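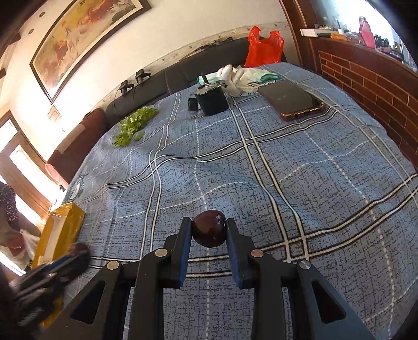
Speaker notes – Otano session, second talk after the break

Slide 1. Title. Thank Kedir Jemal for the introduction and for pronouncing everybody's name properly. Say what Drivolel is: a data collection project for soft-object grasping, done with hand-held grippers in people's homes. Say who did the work: Berenice Valdovinos and Flor Valderrama collected, Myrto Moschos trained, I wrote emails.

Leave the plum up while people sit down. Don't start until the door stops banging.

Slide 2. The problem. Most of our old training data came from one bench in one lab under one very good light. Policies trained on it were superb at that bench. Moved to the bench beside it, they behaved like tourists. (Pause. Somebody laughed at this in January.)

Slide 3. The tool. Two flat fingers, a linkage, a camera looking down past them. A person squeezes it, so there is no arm to ship, bolt down or apologize to. What we record is the view, the path of the tool through space and how far apart the fingers are. At run time the same fingers go on the arm, so the camera sees much the same thing at the bottom of every picture whether a human or a motor is doing the work.

Go back to the plum for a moment. Point at the fruit between the fingertips, then at everything behind it: plaid blanket, lettuce, tablet, brick-patterned cabinet. The policy gets all of that too. We do not crop. Myrto tried cropping and has asked me not to show the plot.

Slide 4. Why fruit. A plum is small, round, glossy and easily offended. The highlight on the skin moves when the light or the view does, which a bench-trained model likes to treat as the fruit itself going somewhere. Bedding is worse than a table because the surface gives. If you approach too low, you push a dent into the blanket and the plum rolls into it.

Slide 5. Protocol. 44 homes. In each, the collector picks a surface the household really uses and does 20 grasps per object. No tidying first. That was Flor's rule and I argued against it for a month. I was wrong, and she has it in writing.

Slide 6. Result. Read this one slowly. We held back 4 homes completely and ran the arm in them. With the bench data alone, it managed roughly one successful lift in five. With the home data it did better than three in five, same network, same training time. The gain came mostly from variety of homes. Adding more grasps in homes we already had did very little, which is annoying, as those are the cheap ones.

If asked about significance: error bars are on the backup slide. They are wide. Do not pretend otherwise.

Slide 7. Failures. Show the 3 clips, no sound.
First, the arm closes on a fold of blanket and lifts it with great confidence.
Second, correct grasp, correct lift, then it lets go too high. The finger-width signal lags and we have not fixed that.
Third, it goes for a doorknob. Let them enjoy it.

Slide 8. What we don't know. Whether this carries over to anything wet. Whether force sensing would help more than another batch of homes. Myrto thinks yes, Berenice thinks we should buy more batteries. Both could be funded for the price of one arm – say this looking at the front row.

Slide 9. Thanks. The households, the Yupanqui workshop for the fingertips, Dolores Szabo for reading the draft twice and colouring most of it red.

Likely questions:
Why not gather it all in simulation? We tried blankets in simulation. They were lovely and nothing like blankets.
Is the data public? The grasp paths are. The video waits on consent from each household.
Does it damage the fruit? Sometimes. Bruising was logged by eye, so treat those numbers kindly.

If running late, skip slide 8 and go straight to the thanks. Return the clicker to Kedir.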